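Notes on the pick cells at our site in Sandorley, written by one of the people who works beside them. October 2019. Posting in pieces.

Background: we pack small mixed goods for mail order. Until March every tray was filled by hand. The firm then brought in arms from Reltbridge for the single-item picks, and the rest of us were moved to what the rota calls exceptions.

An exception is any pick the cell gives up on. It makes 3 attempts, stops, and puts a line on the screen. Someone walks over, sorts it out and presses resume.

On paper the cells handle 3000 picks a shift between them. About 200 of those come back to us. The old target was per person, per hour. There is no target for exceptions, and the supervisors have not settled on what to measure instead.

The walking is new. Packing was eight hours at one bench. I now cover four cells, and most of the shift goes on getting from one to the next. My back is better and my feet are worse.

Round items are the awkward ones. A box stays where it was put. A ball has one good place to grip it, across the middle, and moves if a finger touches it anywhere else first. We do trials with balls before a new line of round stock goes live.
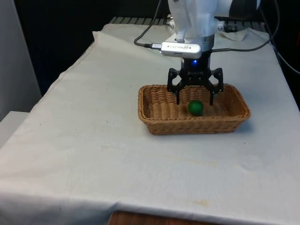
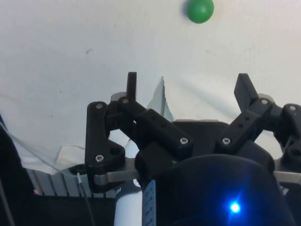 Green ball in both, two fingers, blue light on the gripper body.

Trials are the part of the job I would keep. Place the item, start the cycle, write down the result, move the item, repeat. The sheet has 66 rows. The notes column is narrow, so most people write one word in it.

What goes in that column matters more than the pass mark. 'Missed' tells the integrator very little. 'Touched left side first' gives them something to adjust. Palluswood, who did the installation, asked for more of the second kind, and we were given an hour of training on how to write it.

Nanna Juhl: We had the same change at the MacPherson depot. The trial work went to two people on days and the night shift only ever got the resets. Does yours rotate?

It does, by week, nights included. That was agreed after the first month, when the same three names were on every trial sheet. Nights still get fewer trials, as new stock tends to be booked in during the morning.

Nanna Juhl: And the pay grade?

Unchanged. Exceptions and trials are both on the packer grade. The union has asked for trials to be regraded on the grounds that it is inspection work. The firm's answer is that it will look at it once the second row of cells is in.

On numbers of staff: no redundancies so far. Leavers have not been replaced and the agency contract was allowed to lapse. The canteen is noticeably quieter – they have cut the second hot sitting.

The second row is due after the stocktake. I will add to this thread when the new rota is up.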